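Robot arms on the refurb line – your questions

Updated 9/22/21. Will add more as they come in. If yours isn't answered, ask your lead or stop by the Jirov office.

Is anybody losing their job?

No. No layoffs planned at Jirov or at Zarkdale. Two open positions on the teardown bench won't be refilled, and we said so in April. Everyone on the bench now stays, same pay grade or higher.

So what do the arms do?

Memory. Pulling modules out of desktop boards and, later on, putting tested ones back in. That's it for this year. Opening cases, drives, cables, cleaning, processors – all still done by hand.

Why memory first?

Most repetitive job we have. 3,000 modules in a busy week and every one is the same thumb motion. Hand complaints on the bench were mostly from that. Also the slots are in more or less the same place on boards of one model, so it's easier to teach than, say, cables.

How many arms?

2, both at Jirov. Zarkdale gets none until we know what we're doing.

Who runs them?

People from the bench. Junaid Rizvi and Afroza Karunaratne did the Meinecke training and are teaching the rest of the shift. We are not hiring outside operators. If you want to be on the list, tell Janka Šindelář.

Do I need to know programming?

No. You pick the board model from a screen, load the board, check the position, press start. New models get taught by moving the arm to the slot by hand and saving the points. Takes patience more than anything. Afroza did the first few and her notes are in the binder next to station 1.

What happens to my job if I don't want to work with them?

Then you don't, for now. There's still plenty of hand work. Long term everyone on the bench should know the basics so we can cover breaks and sick days. We'll talk to people one at a time about it, no deadline yet.

Will the target go up?

This is the one everybody asks. Target per person stays where it is until the end of the year. After that it gets looked at again with the shop reps in the room. Boards done by the arm do not count for or against your number.

Is it faster than us?

Not really. Junaid is faster on a good day. The arm doesn't get sore though, and it can run while you're doing the next case.

Does it break things?

Sometimes. Of the first 66 boards we logged, 2 had damaged latches. Grip force was set too high, Meinecke changed it. If you see a cracked latch or a bent pin, red tag and set aside. Don't try to fix it and dont hide it, we need the count. You won't be charged for it or written up.

Can I reach in while it's running?

No. Not to grab a screw, not to move a cable, not for a second. Stop button, wait for the light, then reach. Same rule for leads and visitors.

What about loose cables?

Route them away from the slots before you start. The arm doesn't know a cable from anything else. If one is in the way, stop and move it.

Is the camera watching us?

The small camera at the wrist looks at the board. Pictures are used for finding slots and for checking mistakes. They're not used for timing anyone or for discipline, and that's in writing in the agreement – copy on the board by the lockers.

Do operators get paid more?

Yes, once signed off on both stations. Amount is in the pay table, ask Yaneth Sánchez if you can't find it. Training hours are paid at the normal rate, including the ones after shift.

What about the old Goltis fixtures?

Keep them. They're the backup when an arm is down, so please don't take them apart for the clamps. Again.

When does the second shift start on it?

When the first shift is comfortable. No date. We'd rather be slow then have people learning alone at night.

Who do I complain to?

Janka for anything about the stations. Yaneth for pay and hours. Or the box by the time clock, which gets read.

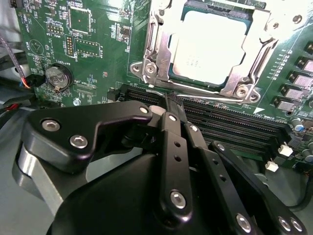 By Ute Hellwig, Operations, Jirov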